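Sadard Spa Notes – README

Hello, and thank you for stopping by. Sadard is a small collection of written notes on facials, massages and other spa treatments, put together by Femi Ogundipe and Abimbola Etim over more weekends than either of us would care to admit. It holds 153 notes, each written by one of us after a treatment we booked and paid for ourselves, mostly at hotel spas and a few high street salons.

Each note gives the treatment name, the length of the appointment, the price on the day and a good long paragraph on how our skin felt afterwards (Femi's tend to run on a bit, and we have left them that way). Prices are in pounds.
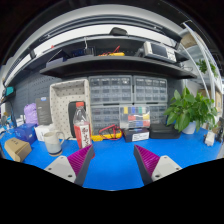
Bottle and mug on a blue surface.

The notes come in 2 files. The one called Inus covers faces, and the one called Peixoto covers everything from the neck down. Scores run from one to four, with four kept for treatments we would happily book again. Brakton, the day spa where we first met, is in both files, and we are rather fond of it, so do read those scores with a little kindness – or a little suspicion!

Last tidied on 22nd May. The December visits still need their prices checked.

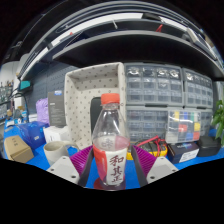
Can I use the notes on my own beauty blog?
Please do, as long as you mention us both by name and leave the scores as they are.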